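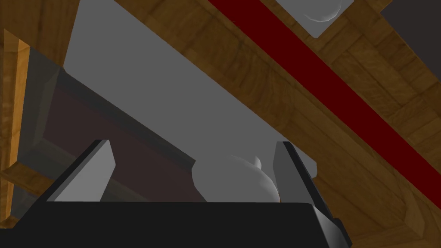

A reader in Evdale asks whether yellowed paperbacks can be cleaned, having inherited 338 historical novels from a house with a coal fire. The paper itself cannot be whitened at home. Surface soot and dust can be reduced as follows.

Paperback care: cleaning and storage

Hold the book shut and brush the top edge from spine to fore-edge with a soft, dry brush. Do not use water. Soot smears under pressure, so use a dry smoke sponge and lift it after each stroke.

Musty copies: stand them open in a lidded box with a dish of bicarbonate of soda for a week. Keep the powder off the pages.

Loose covers: apply PVA along the spine with a cocktail stick, close the book and leave it under a flat weight overnight. Waxed paper inside each cover catches the excess.

Price stickers: warm with a hairdryer on low and peel slowly. Older laminated covers may lift - stop if the film bubbles.

Shelving: leave a finger's width behind the row for air. Keep books off outside walls from October onwards.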